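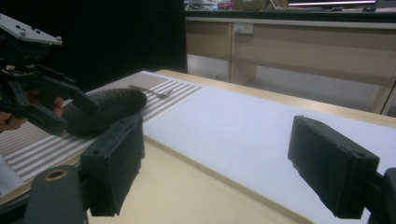 Placemat

A placemat (also place mat, table mat) is a flat cover laid at one person's spot at the table. Protects the surface from heat, scratches, spills. Also decoration. Differs from a tablecloth, which covers the whole table, and from a coaster, which only goes under a glass.

Materials

Cotton, linen, straw, cork, paper, vinyl, felt. Woven mats are the oldest type still in common use. Paper ones mostly in diners, often printed with ads, maps or puzzles for kids. Vinyl wipes clean but can warp under hot dishes. Cork holds up better to heat, stains easily.

Shape and size

Usually a rectangle. Ovals and rounds exist, round ones being prefered for small round tables. A mat should hold the plate and the flatware with a little room at the sides. Stripes are a common pattern, running either the long way or the short way.

Setting

In most American homes the fork goes left of the plate, knife and spoon right. Glass above the knife. Napkin on the plate or under the fork, customs vary. Formal dinners often skip mats and use a cloth.

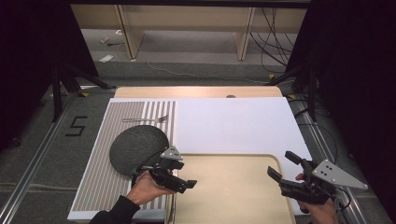
LAVHOLM, June. The town's mat fair is the best known event of its kind in the region. Started by weaver Dirk Lindemann, now run by the Branico mill. Last edition had 308 entries and almost 2,550 visitors. Prizes in 2 classes, woven and printed. Rohani Ismail won the woven class with a set in undyed linen, later sold thru the Nilleck shop.

Care

Cloth mats: machine wash cool, iron while damp. Straw: damp cloth only, dry flat. Felt should be brushed, not soaked. Store flat, rolled mats keep thier curl for weeks.

See also

Tablecloth
Table runner
Coaster
Trivet

Page last edited 4/4/23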